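Print this story
E-mail this story

Drawer robot learns by hand, but firm's numbers leave gaps

CORKELL – April 4, 2024

A local automation firm says it can teach a robot arm to work a set of household drawers in a single afternoon, with no programmer in the room. What it has shown so far is a good deal more modest than that.

Grodidero, which rents space in the old Kostiuk building, opened its workshop to reporters and a few prospective customers this week. An operator in the next bay moved a small hand controller, and the arm on the table followed. Each run was recorded. The firm says software then learns from the recordings and does the job alone.

It calls the system Zanomska. The task is to pull open one drawer of a three-drawer plastic unit, then push it shut again.
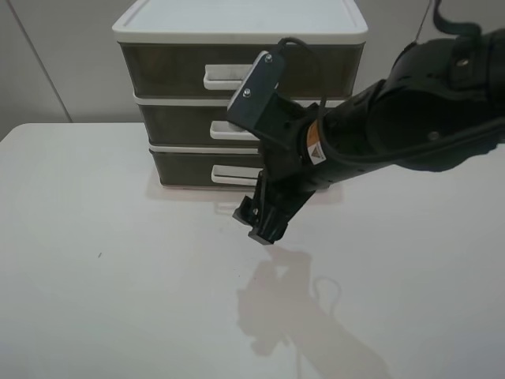
2,148 runs, one kind of drawer

Grodidero says its operators have recorded 2,148 runs since the project began. Asked how many used a different drawer unit, a different table or a darker room, the firm said that work was planned for later in April.

That matters to anyone thinking of paying for it. A kitchen or a clinic storeroom has drawers that stick, drawers stuffed too full and handles of every shape. The one on show had three drawers with white pull handles in the middle of smoky fronts, on a bare stretch of white tabletop with a plain grey wall behind.

The bottom drawer is the awkward one, operators said, as the gripper has to come down close to the table to reach the handle.

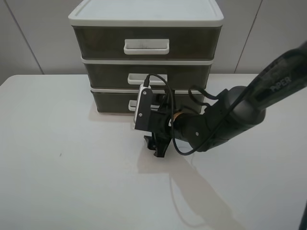
Grodidero puts its success rate at 80 per cent when the software runs without help. It would not say how many tries went into that figure, or whether a drawer left half open counted as a success. During the visit the software was given seven tries on its own and managed five – short of the advertised rate, though seven tries is too few to prove much either way.

The "single afternoon" claim also needs a second look. It covers only the time an operator spends at the controls. Sorting the recordings and training the software takes several more days, the firm said when pressed.

Two customers at the showing said they would wait. One, who runs a parts warehouse, wanted to see it with his own bins before talking about money. Grodidero has not set a price.

Print this story | E-mail this story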